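Skonow Hand Gripper, with mesh pads

In stock – ships in two cases

I've been selling (and using, and occasionally dropping) hand-held grippers for a while now, and the Skonow is the one I keep reaching for when somebody wants to collect grasping demos without tying up a whole arm. So this page is a bit longer than the others in the shop. Skip to the box contents at the end if you already know what you want!

The short version: it's a light-gray gripper you hold in your hand, with two black pads that close on each other when you squeeze. You pick things up, you put them down, the camera on the tool records it, and later on your policy gets to learn from it. We spent most of September trying it side by side with the Huet, the other hand tool we carry, and I've put my notes from that here as well.

The pads

These are what sold me. The inner faces are covered in a fine black mesh, and the mesh has just enough bite for thin, slippery stuff. Flower stems are my favorite test for this. A plastic stem is skinny, it rolls, and it bends right where you don't want it to. With the smooth pads on the Huet I was chasing stems all over the table – with the Skonow I mostly got them on the first squeeze, and I could turn my wrist over without the stem swinging around like a compass needle. Petals are fine too, as long as you go easy on the squeeze.

Mesh does pick up lint. Go over it with a dry toothbrush every couple of sessions and you're good. A spare set of pads comes in the box, and swapping them takes me about as long as finding the screwdriver.
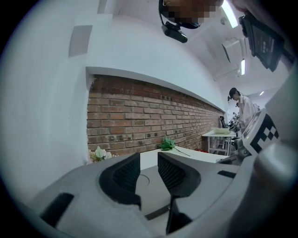

Hanne Pitkänen did most of the long sessions with me, and her hands are a lot smaller than mine. Her complaint with the Huet was always the reach to the trigger. The Skonow body is big, no getting around that, but the weight sits back toward the palm and she could keep going for a whole morning before wanting a break. I got lazy sooner than she did. If you have very small hands I'd still try one first, and you're welcome to stop by and squeeze ours.

Tracking

There's a checkered marker block that stands up on the side of the body. Keep it clean and keep your sleeve off it! A loose cuff over the marker cost us 16 recordings on one bad afternoon, and I only noticed when I sat down to go through them. Roll your sleeves up, or wear something snug.

The wide lens sees far more of the room than you'd expect, so have a think about what's behind your table. Ceiling lights haven't bothered it in our place. A big sunny window did, around 3 p.m., and pulling the blind fixed it.

Skonow or Huet?

Get the Huet if you mostly move boxes, cups and blocks. It's lighter, it costs less, and smooth pads are easier to wipe down. Get the Skonow if you have anything thin, floppy or fiddly on your list. I wouldn't bother owning both unless more than one person is recording at the same time.

Tuulikki Räsänen asked me to mention that the Stultent logging software reads both tools, and the setup is the same for each. She's right, it's painless. If you're on Drarix you need the newer plug-in, so drop me a line before you order and I'll send you the link.

What I'd change

The cable exit is stiff for the first week or so. The power button is easy to bump with your thumb. And the carry case could be deeper, because I have to take the camera off every time I pack up.

In the box

Skonow gripper, 1
Spare mesh pads, 2
Pad screws, 8
USB cable, 3 m
Carry case (the shallow one, sorry)

Questions about fit, pads or software go to the shop address, and either Hanne or I will get back to you.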